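Why does a blanket feel warm?

Put one hand on a wooden table and the other on a fleece blanket. The blanket feels warmer, even if both have been in the same room all night. A thermometer would show the same number for each.

Your hand is warmer than most things in a room. When you touch something, heat moves out of your skin and into it. Wood carries that heat away slowly. Metal carries it away very fast, so a spoon feels cold. Fleece is slower than either of them.

The reason is air. Fleece is made of thin, fluffy fibres with tiny pockets of air between them. Heat has a hard time getting through air that is trapped and can't move about. Your hand warms the fibres it touches, the warmth stays close by, and your skin notices.

A blanket doesn't make any heat of its own. If you wrapped it around a rock, the rock would not warm up. You feel cosy under a blanket on a July night — the middle of winter in Australia — because your body makes the heat and the blanket slows it down on the way out. 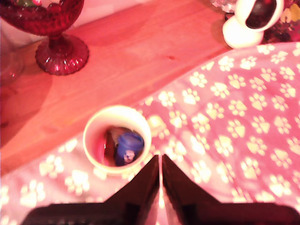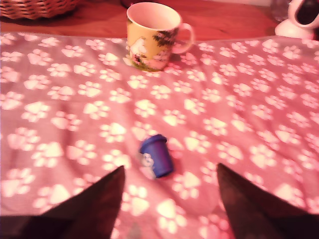

Paw-print blanket on a wooden table

Would a blanket keep a cold drink cold?
It would help. A blanket slows heat going in either direction. Wrapped around a cold bottle, it slows the heat of the room getting in, so the drink takes longer to warm up.

Try it yourself

You need two matching jars with lids, warm tap water, a small fleece blanket and a thermometer. Ask an adult to help with the water.

Fill both jars to the same height and put on the lids. Wrap one jar in the blanket, tucking it under the bottom as well. Leave the other jar bare. Wait 23 minutes, then take off the lids and measure the water in each.

Tekle Ambaye's class at Lerbridge did this and got 37 degrees in the wrapped jar and 26 in the bare one. Your numbers will be different, depending on how warm your water was and how cold your room is.

Now do it again with the blanket squashed flat under rubber bands. Write down what you get.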